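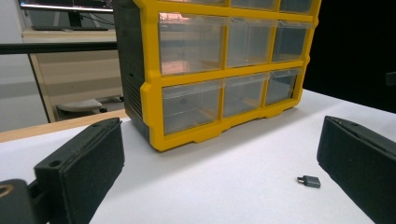
Looking after the hand-held gripper

In June I took over the gripper from Bello Usman, together with his notes. We use it at Kevitex to record small sorting tasks, and it has its own habits.

I begin with the brass inserts. The screw must go in by hand for the first 4 turns. If it feels tight, take it out and begin again – the plastic around the insert gives up before the screw does.

Then I look at the finger pads. The edges wear first, and I change both together, after 500 grasps or so.

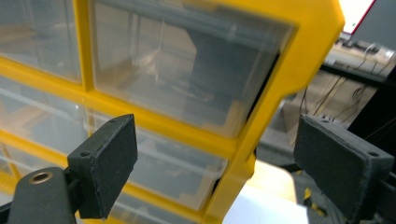 Next come the screws of the pads, which I tighten a little on each side in turn. After this I open and close the fingers 30 times and check that they still meet flat. Last week they did not, and I lost an evening to one washer. Bello's notes say to keep five spares. I have two.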